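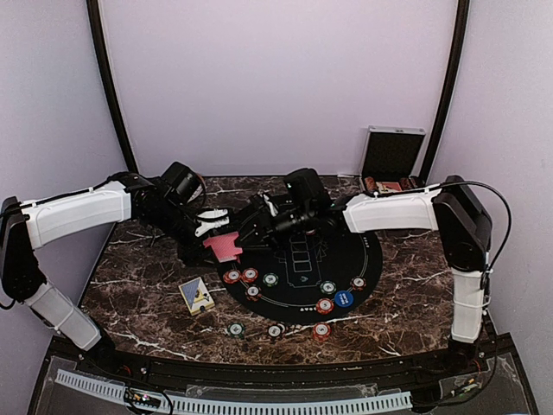 **Moleser Round Poker Mat Set**
Item 2226 | $109.00 | Sold by Sostovley

A round tabletop mat for people who play cards at home and don't want a full-size poker table. Lay it on a dining table, desk or coffee table, deal, and put it away when the game is over. The set comes with the mat, two decks, 300 chips and a dealer button.

## The mat

The mat is black and circular, 21 inches across. Card positions are printed up the middle in a thin gray outline, so the board cards stay lined up and new players can see where they go. A row of small suit symbols is printed near one edge. Most people turn that edge toward the dealer.

The gray lines are thin on purpose. Our earlier mat had heavy white boxes, and customers told us they were distracting under a bright lamp. These are easy enough to find when you are dealing and they don't compete with the cards.

The underside is rubber and grips wood, glass and stone tabletops. It will not grip a loose tablecloth. Take the cloth off first.

The rim is left free of card boxes. You can keep the blinds there, or a short stack, but for a game with more than four people most of the chips will end up on the table around the mat. That is how it is meant to be used – the mat is for the cards and the pot.

## Chips, cards and button

- Chips in red, green, and red-and-white, 300 in total
- No values printed on the chips, so you set your own
- Two decks with pink-red backs, standard faces
- One blue dealer button with white lettering
- Drawstring bag for the mat
- Lidded tray for the chips

A common split is to use red for the smallest bet, green for the middle and red-and-white for the largest. If you usually play long tournaments with several levels, you may want a set with more colors. The Wondard set has six.

Both decks have the same back. If you like to shuffle one deck while dealing the other, order a second deck in blue when you check out, or mark the boxes and keep them apart.

## Care

Wipe the mat with a damp cloth and let it dry flat. Do not put it in the washing machine and do not iron it. Roll it with the printed side out. Rolled the other way, it tends to curl up at the edges the next time you open it. If it does curl, leave it face down under a few books overnight.

Chips can be washed by hand in warm water with a little dish soap. Dry them before they go back in the tray.

## Questions we get

**Is it big enough for six players?**
Yes, if the table is. Everyone needs to be able to reach the middle.

**Can I buy the mat without the chips?**
Not at the moment. We expect to have the mat alone in December.

**Can I use my own cards?**
Any standard poker-size deck fits the printed boxes. Jumbo cards do not.

**Do you replace lost chips?**
Yes, in sleeves of one color. Write to Lizelle Pillay in our parts department and give the item number.

## Customer comments

"Good mat, stays where you put it. The chips are a bit light for my taste but my kids like them." – Vusumuzi Mokoena

"Bought for a small apartment. The bag fits behind the bookcase. I wish the decks had different backs." – Loukia Michailidis

## Shipping and returns

Ships in one box. Unused sets can be returned for a full refund. Opened decks can't be returned unless cards are missing or misprinted.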